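Bench notebook, June 2026

Vanitz varnish, second round

Jabari Rweyemamu wants the recipe settled before the Uro cello comes back, so I cooked another batch. The April batch is still tacky, two months on, and has collected enough lint to qualify as upholstery.

Changes this time: less oil, more rosin, and I strained it through cotton because the paper filter gave up last time. Held the heat for 13 minutes after the rosin went clear. Color in the jar is weak tea. Color on maple is weaker tea.

Put 6 coats on the spruce offcuts, light rub between each. Coat four sagged at one corner. I blame the brush, and the brush can't write in this notebook.

Brunoson turpentine smells sharper than the old stuff. Mwaipopo still has 2 cans of the old stuff and knows what they're worth to me. Ask nicely.

Thumbnail test: dents, recovers slowly. Jabari says that's "elastic." I had written "soft." We'll leave both in.

Tabletop, wood grain and all:
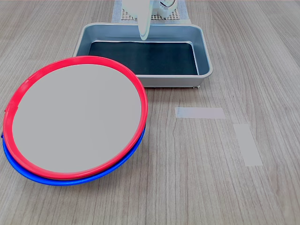
To do before the next batch

Wash the strainer. Label the jars this time.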